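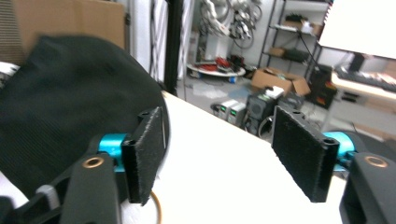 Pramenora: printed and measured cooking times for dried beans

Version note, 7 Oct 2023. Maintained by Marthinus Fourie. Replaces the August version, which had the soaking column in the wrong units for one batch.

What this is

A table of 500 rows. Each row is one pan of dried beans, peas or lentils, with the cooking time printed on the packet next to the time it took in a home kitchen. I started it because I didn't believe the packets. I still don't, but I'd ask you not to believe the table too quickly either.

The files

beans.csv is the table. One row per pan, comma separated, header on the first line.
packets.csv has the wording from each packet, typed out by hand, mistakes and all.
notes.txt is a long and untidy file of remarks. Read it before you email me.

The columns

bean: the common name as printed. "Butter beans" and "lima beans" are kept apart even though I suspect most of them are the same thing.
shop_type: supermarket, market stall, health food shop or other.
soak_hours: zero means no soak. A blank means the cook forgot to write it down. Please don't treat blanks as zeros. Someone already has, and drew a graph from it.
salt: yes, no or late. "Late" means after the beans had begun to soften, in the cook's opinion.
water: hard, soft or unknown. Most people went by whether their kettle furs up, so I wouldn't lean on it.
printed_min and printed_max: the range on the packet, in minutes. If only one time was printed, it goes in both.
measured: minutes from the first boil until the cook called them done.

How "done" was decided

This is the weak spot. The rule was to lift out 5 beans, squash each one against the side of the pan with a spoon, and stop when all of them gave way with no hard middle. It sounds strict until you watch two people do it. One cook's done is another's mush, and there is no way to fix that after the fact. The cook column lets you compare people with themselves, and I'd do that before anything else.

Some cooks tested every 20 minutes and some every few minutes. A time of exactly an hour is therefore suspicious, and there are a lot of them.

What I think it shows

Chickpeas take longer than the packet says, in most rows and by a good margin. Red lentils take less. For everything else the spread between cooks is so wide that I'm not willing to say more.

What it does not show

It doesn't settle whether salt in the soaking water makes skins tough. I have been sent this table twice as proof, once for each side. The cooks who salted early were mostly the same cooks who soaked overnight, so the two can't be pulled apart here.

It says nothing on bicarbonate of soda, pressure cookers or slow cookers. Those rows were taken out. Kidney beans are included, but do not use a time from this table to decide whether they are safe to eat. Follow the packet and boil them hard.

Age of the beans

Everyone tells you old beans cook slowly. It may well be true. The only date we had was the best before date, and shops choose that for their own reasons, so the column was dropped.

Known problems

The batch marked Busness came in on paper and was typed up in a hurry. I checked 100 rows against the sheets and found sevens read as ones.
The batch marked Furtado has no soak times at all.
Black-eyed beans appear under three spellings.

Use and changes

Copy it, change it, share it, and say where it came from. If you send new rows, fill in the cook column with the same initials each time. Rows with the printed time copied into the measured column will be left out.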